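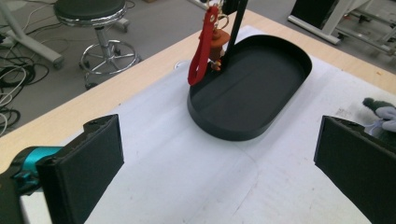 ## Zerkley home weather station: four months in

I bought the Zerkley in July because the box promised "storm alerts before the storm." It cost me $142, and I was ready to be annoyed.

The hardware is decent. Temperature tracks my old glass thermometer within a degree once the sensor is out of the sun, which took me two tries on the north side of the garage. Humidity reads high every morning and settles down by lunch. The rain gauge is the weak part. In a slow drizzle it keeps up fine, but in a real downpour it came in well short of the plain plastic tube I keep on the fence post, and I trust the tube.

Then the alerts. As far as I can tell, the base unit watches for a pressure drop and beeps. It beeped on plenty of afternoons that stayed dry. The one evening we had hail, it went off after I'd already moved the car. A pressure reading from one backyard can't tell you much about a thunderstorm 20 miles off, and the free radar on my phone can.

Murray Fehr, who has the same model up at 1,925 feet, told me to redo the altitude setting. I did. Fewer false beeps, still no useful ones.

The Clitico app wants another subscription for anything older than 30 days. I copy the numbers into a notebook.

Wind speed I can't judge, as my yard has too many trees.

**Worth it?** As a thermometer with a nice screen, maybe on sale. For warnings, get a weather radio.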